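About Us

Tedholm Cap & Hat. Online only, two of us full time plus help in the busy months. We sell fitted caps, snapbacks, beanies, bucket hats, and the odd visor when we can find one worth selling.

Short version: Yulan Hao started the shop with a folding table and a few boxes of closeout caps from a store that was shutting down. Sold most of them at weekend markets. People kept asking for sizes. Big sizes mostly, 7 3/4 and up, which the mall never had. So we went and found them. Still the thing we get the most email about.

What we carry

Right now 1198 styles on the site. Team colors, plain caps, blanks for embroidery, kids. Not everything in every size, check the drop down before you get your hopes up. If a size is grayed out we don't have it, and emailing us won't change that – but do hit the "notify me" button, we really do look at those when we reorder.

Our house lines:

Skurnik – wool blend fitteds, structured front, flat bill. Runs a little snug. Go up a size if you're between.

Bai – the soft one. Unstructured, cotton, curved bill, strap back. Washes fine by hand, please not the dishwasher, we know what the internet says.

Fastby – knit beanies, cuffed and uncuffed. New colors every March, dont ask us why March, thats when the mill has room for us.

Everything else is from brands you already know. We buy from authorized distributors and keep the paperwork. Stickers and tags stay on till you take them off. 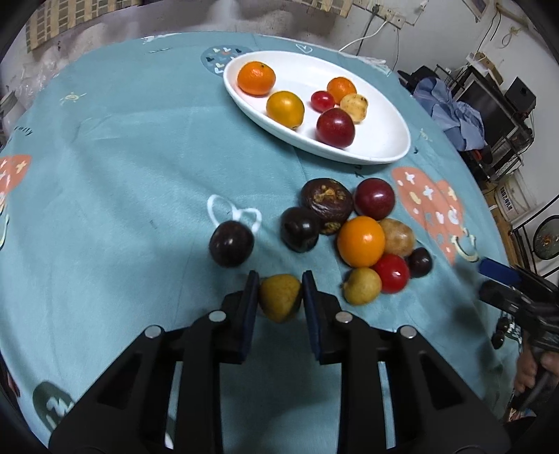 Shipping. Orders in by noon Central go out the same day, later ones the next business day. We ship in boxes. Not bags. A cap in a bag shows up flat and then you're mad and we're mad. Boxes cost us more and we worked that into the price, so no surprise at checkout.

Canada yes, Mexico yes, everywhere else ask first and we'll get you a quote.

Returns

2 weeks from delivery. Unworn, tags on, in the box it came in if you still have it. Exchanges for size are free the first time, we send you the label. Sale caps can be exchanged but not refunded. Custom embroidery is yours to keep, sorry – please double check the spelling before you send it over. We stitch exactly what you type.

Prices

They move. Distributors change theirs, we change ours. The price at checkout is the one you pay, even if it goes up an hour later. If it drops inside a week of your order, write in with the order number and we'll credit the difference.

Teams, shops and events

Bulk starts at 24 caps, and almost 200 leagues and small businesses have ordered from us so far. Flat embroidery or raised, one logo placement included, side and back extra. Send a vector file if you've got it. A phone picture of a business card is not a vector file but we'll see what we can do. Allow three weeks, four in spring when every little league in the country remembers it needs hats.

Getting hold of us

Email is best, use the contact form. Yulan answers most of it, usually in the evening. Phone is on weekday mornings, leave a message if we're in the back packing. No walk-ins at the moment, the warehouse isn't set up for it and there is nowhere to park. Local pick up can be arranged, just put a note on your order and wait for the confirmaton before you drive over.

Wholesale accounts: same form, pick "wholesale" from the list, and include your resale number.

Page last updated April 13, 2019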